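Rirnoso Open Day

The Rirnoso Open Day is a yearly public demonstration of robot arms in Stindthorpe. It began as a closed visit for 23 students and was opened to all in September of the next year. The room holds 60 guests.

The main program is Akau, a kitchen task in which an arm moves food between a steamer and a plate. Work is done over a pink surface with a grid of pale lines, and the gripper starts each run open.

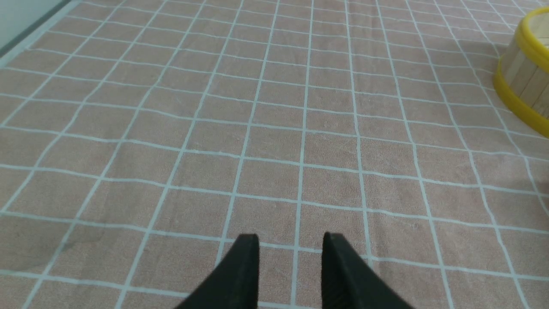 Stan wrote in the guest book that the waiting between two runs was too long, and that he would gladly give up the opening talk for one more run. The talk was later made shorter.

Steamed buns are used because they are soft and show marks of pressure easily — a small yellow fruit may be added as a second item.

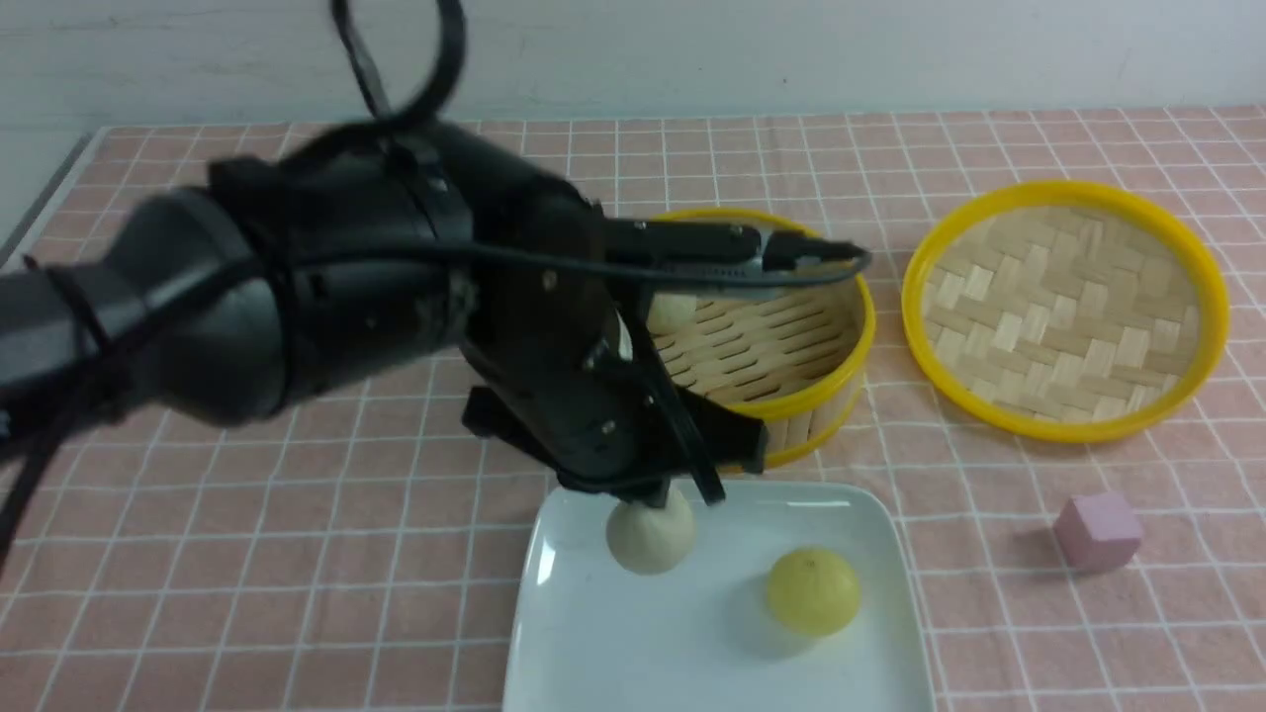

The team planned 102 runs for the edition of Dec 9, 2023. Entrance is free, but places must be reserved.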